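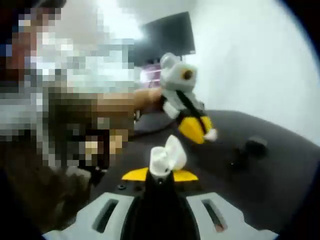 **Budgeting for hand-held grippers**

Price the spares before the tool. Fingers and tips wear first, and a supplier who sells them only as a full set will cost more over the year than one who sells them singly. Hasik quoted us 1,844 for two grippers with brackets. Grewal came in lower but left out the tips, which added 556.

- Order both grippers from the same batch. Mixed batches at Urnmont had different screw lengths.
- Allow 12 spare tips per gripper.
- Measure the table first. Two people working across it need elbow room, and cables should leave by the back edge.
- Choose a matt, dark top. Gloss throws glare into the lens.
- Ask for delivery dates in writing. October orders slip.

Kanchan Awasthi keeps the parts list and wants the maker's part number on every request. Fitum will hold a quote for a month if asked when it is issued.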